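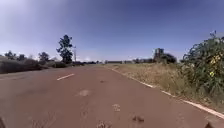
4. Discusión

4.1. El supuesto efecto de la carretera sobre el comercio local

La literatura sobre desarrollo rural repite que acortar el tiempo de viaje entre un pueblo pequeño y su cabecera comarcal reactiva el comercio del primero. Los informes de evaluación del programa Cillomari lo dan por demostrado. Nuestros datos no permiten afirmarlo, y dudamos de que los suyos lo permitieran.

El primer problema es la definición de comercio activo. El programa contabiliza como activa toda licencia en vigor, de modo que una tienda que abre dos mañanas por semana pesa lo mismo que un supermercado. En Mustura, varias licencias figuraban a nombre de negocios que, según los propios vecinos entrevistados, solo atendían por encargo. Al aplicar un criterio más exigente (apertura al menos 30 horas semanales), el crecimiento descrito en los informes desaparece en Mustura y se reduce a un único establecimiento en Grarham. Un establecimiento no es una tendencia.

El segundo problema es la dirección del gasto. De los 700 hogares seleccionados para la encuesta respondieron 622, una tasa alta para este tipo de trabajo, aunque las ausencias se concentran en viviendas de uso estacional y conviene no olvidarlo al leer los resultados. La mayoría de los hogares con vehículo declara hacer la compra principal en Alcaraz. Los hogares sin vehículo compran en el pueblo, pero ya lo hacían antes de las obras. Si la carretera ha modificado algo, bien pudo ser a favor de la cabecera, posibilidad que la evaluación oficial ni siquiera contempla. El llamado «efecto embudo» se conoce desde hace décadas y su omisión resulta difícil de entender en un documento que pretende medir impactos territoriales.

Tampoco ayuda la forma en que se describe la infraestructura. En los informes se habla de «corredor renovado» sin aclarar qué se renovó ni cuándo. El firme pardo rojizo presenta un aspecto gastado, con pasto seco al otro lado del borde blanco (Figura 2), y el calificativo nos parece, como mínimo, generoso. No disponemos de mediciones propias de regularidad superficial y no vamos a extraer de una inspección visual más de lo que esta puede dar.
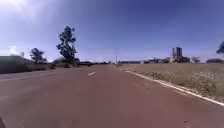
Queda la cuestión estacional. La ronda oficial de encuestas se realizó en noviembre, cuando buena parte de la población flotante ya se ha marchado, y se comparó con una línea de base levantada en verano. Cualquier diferencia entre ambas mediciones mezcla el efecto de la obra con el del calendario. Los autores mencionan un ajuste, pero no publican los coeficientes ni responden a la pregunta de cómo se obtuvieron.

Nuestro diseño tiene sus propias debilidades. El gasto es declarado, los pueblos son pocos y carecemos de un grupo de comparación satisfactorio. Con esas limitaciones, lo más que puede sostenerse es que la hipótesis de reactivación sigue sin prueba en la zona estudiada. La estimación por tipo de hogar se aborda en el apartado 4.2.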